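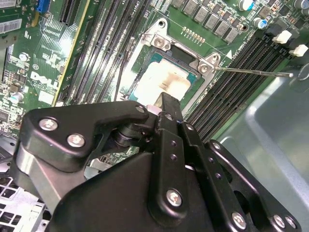
26 March 2021

Up before six. Frost on the shed roof but none on the ground, and by the time I had the kettle on it was already going. I took my tea down to the allotment and had the top beds to myself for an hour.

The broad beans I sowed in February have come up well at one end of the row and hardly at all at the other. I dug down with a finger where the gaps are and found two beans gone soft and one that had been nibbled. Mice, I think. I have put in replacements from the pot on the windowsill and pegged a bit of chicken wire over the lot. It looks a mess but it can stay there until they are a hand high.

Potatoes next. The Mabula are chitting nicely in their egg boxes, short green shoots and not the long white ones I got last year when I left them in the cupboard. I want to get the first row in before the weather turns, but the soil at the bottom is still sticking to the spade, so they can wait another week. I did trench it, ready, and forked in two barrows of the old compost. My back knows about it now.

Sarahí Cuautle was at her plot from nine. She has taken over the half next to the water tank as well as her own and is putting most of it down to onions and squash. She gave me a twist of paper with some chilli seed in it and said to start them on top of the fridge. I gave her the spare rhubarb crown in return, the one I split last back end. We talked over the path for a while about the water being turned on. It is still off at the tap, and the tank is a third full and green, so I carried two cans from home in the car and spilt one of them in the boot.

Back for dinner — soup, and the end of the loaf. Washed the boot mat and hung it over the gate. 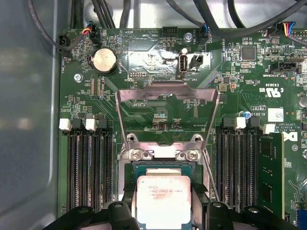
Afternoon

Walked to Prarkudwood the long way, past the chapel and up through the top gate. The path is bad after the rain and somebody has laid pallets across the worst of it, which are slippery but better than going in to the ankle. Wood anemones out all along the bank, and the first few celandines lower down. No bluebells yet, only leaves. I heard a chiffchaff at the far end and stood and listened to it for a good while. I looked back in last year's diary when I got in and I had written one down on the 23rd, so it is much the same.

The big ash by the stile has been marked with an orange cross. I suppose it has the dieback like the others. It was always the tree I used to turn round at when my knee was bad, and I shall have to use the stile.

Met Ayman Nseir coming the other way with the dog. He has had his first jab and felt rough for a day afterwards, and says his wife had nothing at all. He asked if I still wanted his old cold frame, as he is having the Rokeser one delivered with the sliding lid. I said yes. It needs one pane and a lick of paint, and he wants nothing for it, so I will take him some beans when there are any. We kept to our own sides of the track and shouted a bit. I had forgotten how much of a conversation you lose when the wind is up.

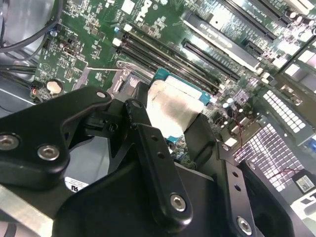 The cold frame will have to go against the south side of the shed, where the bricks are stacked at present. I measured it with my feet when I got home and there is room if I move the water butt along. That means emptying the butt, and I am not doing that with the tap still off. It can stand on the grass until April.

Post had come while I was out. The gas bill, and a seed catalogue from Vunetmont that I did not ask for. I read all of it at the kitchen table regardless and turned down the corner on a yellow climbing bean and a beetroot with rings in it. £10 before they will send it post free. I have plenty of beetroot seed already, in three open packets.

Rang my sister at seven. She is well, and fed up. She wants to know if we can sit in her garden next week when it is allowed, and I said I would come with a flask and my own chair — she has only the one decent one. She will make the parkin.

Pricked out the tomatoes after that, 23 of them into small pots, and lost one by dropping it behind the radiator. Clocks go forward soon so I must do the one in the hall, which needs the steps. Bed now. Beans to check first thing, and take the saw down for the elder.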